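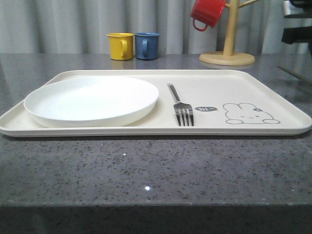
A plate and fork on a tray. Eating at home is cheaper than the office canteen, but it doesn't do the same job.

Why offices should keep their canteens

2025-03-01

Wumbridge council plans to close its staff canteen in June. The space will become meeting rooms, and staff will get a microwave on each floor and a discount at the sandwich shop across the road. The saving is put at £4000 a month. I worked in that building for a good part of my life and I think the decision is wrong.

I should say first that the food was never very good. When I started in 1987 there was a choice of 2 hot dishes and one of them was always a pie. The custard had a skin. People complained about it every day and then came back the next day and sat in the same seats. The complaint was part of the lunch.

What the canteen gave us was an hour when the drainage engineers sat near the people who dealt with school admissions. I learned most of what I knew about the council from those tables. If a planning form was confusing the public, the people on the front desk said so over their soup, and someone from planning heard it. That might save a month of memos. It never appeared in any budget, and so it can't be set against the £4000.
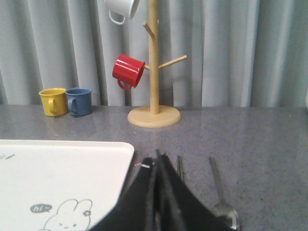 The usual argument for closing is that people don't use the place as they once did. Numbers are down, I accept that. But the opening hours were cut first, then the hot breakfast went, then the prices rose. When Katiyar took over the catering contract they shut the serving hatch on the second floor and put in a vending machine. A person who has had one too many cold jacket potatoes will bring something from home, and will then be counted as someone who doesn't want a canteen.

There is also the matter of who loses. Managers can go out for lunch, and many of them do. The post room staff get half an hour. The walk to the sandwich shop and back, with a queue in the middle, takes most of it, and a sandwich with a drink costs more than a canteen dinner did. The cleaners on the early shift used to have their main meal of the day there. I haven't seen them mentioned in the plan.

I have heard people say that everyone eats at their desk now. They do, and the desks are covered in crumbs and the phones get answered by people with their mouths full. I don't think it has made the work go any faster.

The firm Troltus, on the industrial estate, went the other way. They had no canteen at all and opened a small one with 5 tables and a short menu. My neighbour works there. The soup is fine, she tells me, and she now knows the names of people in the warehouse.
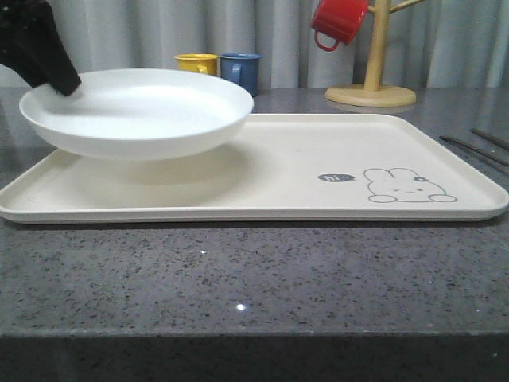
What the council could do instead

Keep the kitchen and shorten the menu. One hot meal, one without meat, soup and fruit would be enough. Let the public in after the main lunch hour, as the library café at Niladano does. Put the meeting rooms on the top floor, where there are offices that have stood dark for years.

The consultation is open until the end of the month and the form is on the council website. It asks whether you support "modernised refreshment facilities". I ticked no and wrote my reasons in the box.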